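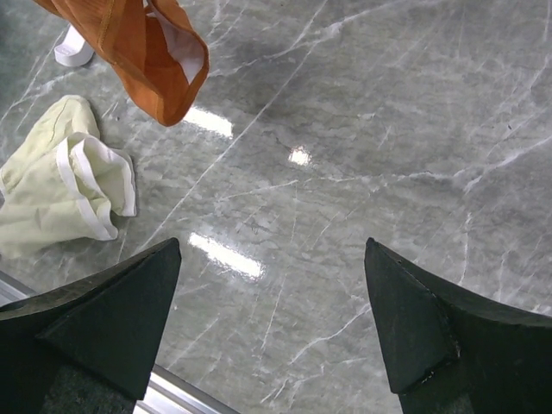
## Kleinteile trocknen: Vorbereitung

Socken, Waschlappen und Mützen nach dem Schleudern einzeln ausschütteln und die Säume glatt ziehen. Gefütterte Teile wenden, das Futter trocknet langsamer als der Oberstoff. Bei 23 °C und gekipptem Fenster reichen 10 Stunden für Baumwolle normaler Stärke. Frottee braucht länger.

Kräftige Farben beim ersten Mal getrennt aufhängen. Auf Steinboden können Tropfen von kalkhaltigem Wasser matte Ränder hinterlassen, daher ein Tuch unterlegen.

## Aufhängen

Klammerkarussell mittig an die Stange hängen und gegenüberliegende Klammern paarweise belegen, sonst kippt der Rahmen. Abstand zur Wand: mindestens eine Handbreit. Schwere Teile zuerst. 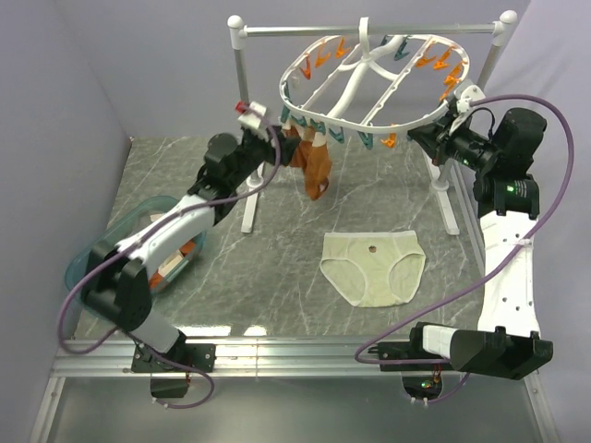 Ehlers wendet dazu ein, paarweises Belegen genüge bei nassen Wollsocken nicht; er lasse zusätzlich jede zweite Klammer frei und drehe den Rahmen nach 6 Stunden um eine halbe Umdrehung. Bei Wolle ist das sinnvoll, bei Synthetik überflüssig.

Strümpfe am Bund klammern, Handschuhe an der Fingerspitze. Druckstellen lassen sich mit feuchten Fingern ausstreichen.
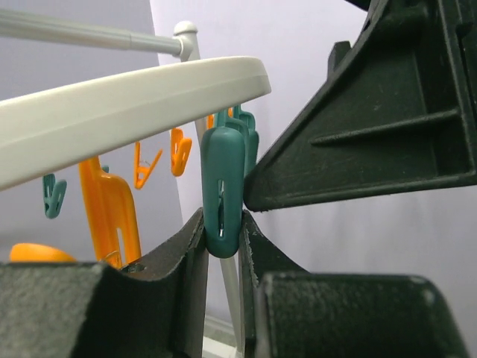 ## Klammern pflegen

- Metallfedern zweimal im Jahr auf Rost prüfen, befallene Klammern aussortieren.
- Kunststoff mit lauwarmem Wasser und etwas Spülmittel reinigen.
- Im Winter nicht auf dem Balkon lassen; kalter Kunststoff bricht am Federsitz.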